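3.2 Probenmaterial und Alterung des Filzes

Untersucht wurde der Verlust an Flordichte bei Tennisbällen mit Filzbezug. Die Bälle lagerten vor Versuchsbeginn drucklos bei Raumtemperatur; 119 Proben gingen in die Auswertung ein. Die Scheuerbeanspruchung erfolgte am Prüfstand Skalterlow mit 4000 Zyklen je Probe.
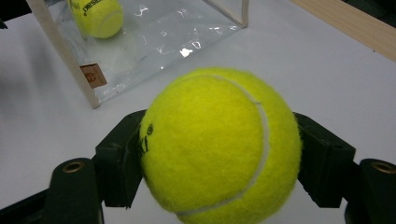
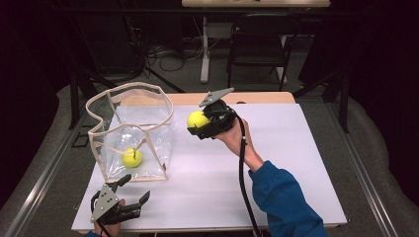 Abb. 2: Gelbgrüne Tennisbälle mit Filzbezug.

Die Faserlänge wurde nach Tjoa und Khokhar an sechs Stellen je Ball bestimmt, wobei der Nahtbereich ausgespart blieb. Dort ist der Flor durch die Klebung verdichtet - die Werte streuen entsprechend stärker. Für den Vergleich der Chargen Flanilcombe und Tambunan diente der Median. Der Einfluss der Luftfeuchte auf den Abrieb wird in Abschnitt 3.3 behandelt, die Messunsicherheit der Längenbestimmung in Anhang B.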